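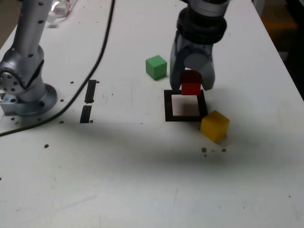 Figure 6.1 A red cube held over the marked square, with the green and yellow cubes close by.

Chapter 6
Comparing Grippers Fairly

By now you have spent five chapters getting an arm to go where you tell it, and I hope you have come to enjoy it as much as I do. You can home the joints, teach a handful of positions, and bring the wrist down over a table without leaving a dent in it. This chapter is about the part that comes after all that careful positioning, the few inches of metal, rubber or plastic at the end of the arm that have to take hold of something and then (this is the half that people forget) let it go again.

Most of us choose our first gripper the way we choose our first car. It was there, somebody we trusted had one like it, and it fit the mounting we already had. There is no shame in that! But sooner or later you will have two sets of fingers on the bench and a decision to make, and you will want something better to go on than a feeling. I have sat through a good many meetings where one person liked the soft fingers and another liked the stiff ones, and all either of them had to show was a single good afternoon.

We will work with cubes throughout. They look like a toy problem, and for picking things up they very nearly are. Putting one down squarely on top of another is a different matter, and a crooked grasp that you would never notice during a simple lift will show itself the moment one cube has to sit on the next. A square marked on the table gives every trial the same goal, so that the results from Monday's fingers can be laid beside the results from Wednesday's.

What you will need before you begin

Any small arm will do, along with at least two sets of fingers that fit it. The exercises were written with the Jerdale parallel gripper and the Bratberg curved fingers in mind, but I have tried to keep them general, and readers with other hardware should have no trouble following along. You will also need three cubes in three colors, some black tape, a camera that stays put, and a notebook. Please do use a notebook, even if your controller keeps a log of its own. The log will tell you that the fingers closed; it won't tell you that the cube turned a little as they did.

Crowded cubes are worth including from the first day. Fingers that behave beautifully around a lone cube may have very little room to open when there is a neighbor on either side, and the width of the fingertip, which hardly seemed to matter before, is suddenly the thing you care about most. When we get to Section 6.3 you will place cubes side by side as well as one on another, and score the two kinds of trial separately.

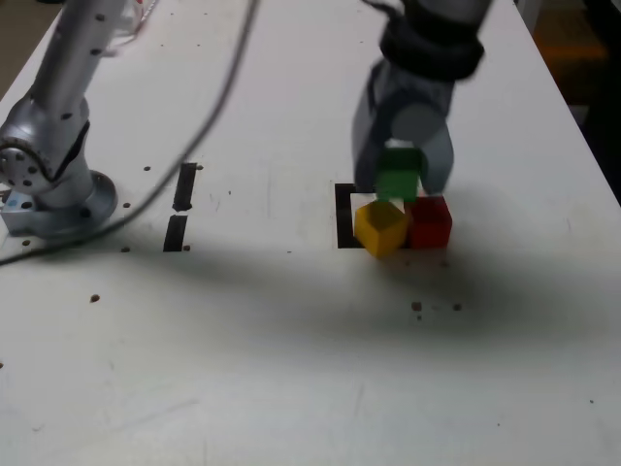
6.1 Deciding what counts as a success

Write your rule down before the first trial. I can't say this warmly enough or often enough. If you wait until you have seen a few results, you will find yourself being generous to the fingers you already like — I certainly have been.

A workable rule for stacking has two parts. The upper cube must stay where it was released after the fingers have moved clear, and the lower cube must still be inside the square. You may want to add a limit on how far the upper cube can be turned relative to the lower one, and for some jobs you should. For a first comparison I would let a modest twist pass, but write it in the notebook all the same, for reasons that will become plain in Section 6.4.

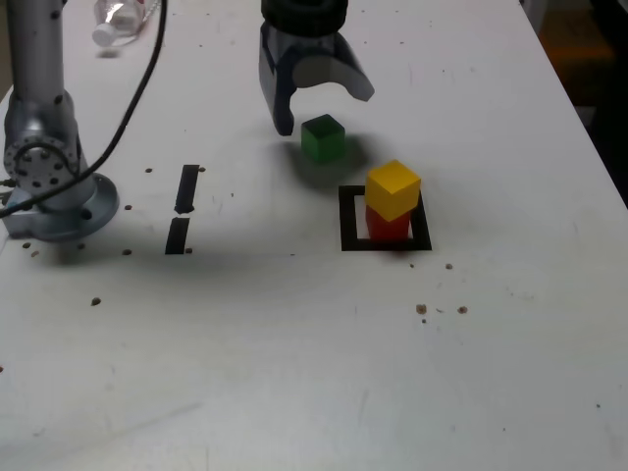

Then there is the question of how many trials to run. In the Undberg exercises at the end of this chapter you will do 60 with each set of fingers, which is enough to bring out a large difference and takes up a comfortable afternoon. The longer Acuña exercise asks for 500, and I would split those over several days, changing the fingers between sessions and not leaving one set on until it is finished. Tape lifts, rubber picks up dust, and a camera mount can sag by a hair overnight. If all the trials with one set come first, any slow change of that kind will end up in your results looking very much like a difference between grippers.

Keep the speed, the closing force and the starting positions the same for both sets to begin with. You will be tempted to tune each one as you go, and there is a proper place for tuning, which we will come to in Section 6.5. For now, choose settings that both can manage, note them at the top of a fresh page, and leave them alone until the last trial is done.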